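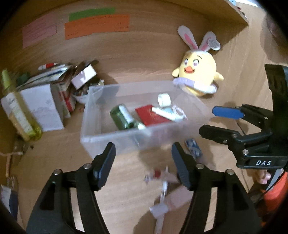
Can the Isell wool underlay be laid beneath a floor that is already down?
The boards or panels must be lifted first. The underlay sits directly on the subfloor and cannot be fed in from the side.

Isell Wool Underlay, 10 mm

Isell is a dense felted underlay for floating and loose-laid floors in homes, schools and small offices. It reduces footfall noise in the room below and evens out slight roughness in the subfloor. Isell is made by Tista at the Prallstead works.

Specification
Thickness: 10 mm
Roll width: 1000 mm
Weight: 665 g per square metre
Colour: undyed grey
Order code: Taipe 18

Fitting
Sweep the subfloor and fill any hollows. Unroll the underlay at right angles to the run of the boards and leave it flat overnight before cutting. Butt the edges together and tape the joins – do not overlap them. Concrete subfloors require a separate damp-proof sheet, which is not supplied with the roll.

Isell is not suitable for use under tiles, in wet rooms or over heated floors. Customers with heated floors should ask for the thinner Tista grade.

Delivery and returns
Full rolls are sent from Prallstead on a pallet. Unopened rolls may be returned within 18 days of delivery. Cut lengths are made to order and cannot be returned unless faulty.

Samples and trade accounts
Requests for samples should be addressed to Yesenia Cusi, Flooring Sales, Prallstead. Trade prices are reviewed each January, and orders confirmed before the review are charged at the earlier rate.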